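Iscombe Peg Stacker Notes

README for the block and peg records, October revision

What is in here

Records of one kind of toy, the wooden stacker with upright pegs and blocks that drop onto them. There are 900 entries. Each entry is one table layout: which pieces are out, where they lie, and which of them are on a peg. Jirayu Nakpan drew up the layouts. Bahman Vahidi typed the sheets and I checked them, which is why the remarks column is grumpier than it needs to be.

The folder was handed to us under the title "early sorting and reasoning materials." I have taken "reasoning" out. A child who puts a block with a hole over a stick has put a block with a hole over a stick. Maybe there is reasoning in it, but the entries can't show that and I'd ask people not to cite them as if they could.

Files

layouts.csv – one row per layout
pieces.csv – one row per piece, with color, outline and hole
remarks.txt – free text, mostly mine
old/ – the first sheets from Cleltorura, kept for comparison, please don't merge them

Columns in layouts.csv

layout_id: a plain number, no meaning beyond order of entry
on_peg: colors of any pieces already on a peg
loose: colors of the pieces lying elsewhere
surface: what the loose pieces are lying on
remark: yes or no, pointing to remarks.txt

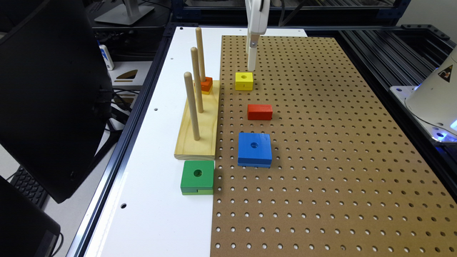

Color is the column I trust least. Conceição Aguiar argued for it from the start on the grounds that color is the first thing anyone says about these toys, and she is right about that, but the first thing people say isn't always what they need. In a layout like this one, with orange on the rear peg and yellow, red and blue out on the pegboard, the colors are easy to write down and they tell you nothing about which peg a block should go to. The three pegs are plain wood. If there is a color rule, it lives in somebody's head or on a card in the box, and we have not recorded the card. Anyone who wants to score a layout as "correct" will have to bring a rule along and say what it is.

The outline column has its own trouble. We use square, rectangle and other. Ornau's old list used "cube" for anything chunky and "tile" for anything flat, which sounds sensible until you try to get two people to agree on chunky. Joaquim Bastos and I did 31 layouts separately as a test and disagreed on 7 of them, all over thickness. Thickness was dropped. I don't miss it.

Stacked pieces off the peg

A piece that looks like two layers is entered once, under its main color, with a remark. Carmela Marras thinks it should be entered twice. Her case is that two thin pieces pushed together are still two pieces, and mine is that you often can't tell from a layout whether they come apart. We left it at once. If you need the other reading, search remarks.txt for "layers" and do it by hand.

What this is no good for

Comparing brands. We did not record makers.
Saying how long a stacker takes to finish. There are no times anywhere in the files.
Claims about age. I have seen "18 months plus" and "3 years plus" on toys I could not tell apart, and neither went into the sheets.

Known problems

"Orange" and "red" drift in the old Cleltorura sheets – treat them as one color there.
The Amaral rows have blank surface fields. They should say "not recorded" and will when someone gets to it.
Spelling in remarks.txt is as typed.

Corrections

Send the layout_id and the column, with what you think it should say. Please don't send a whole edited sheet back, I have three of those already and they don't agree with each other.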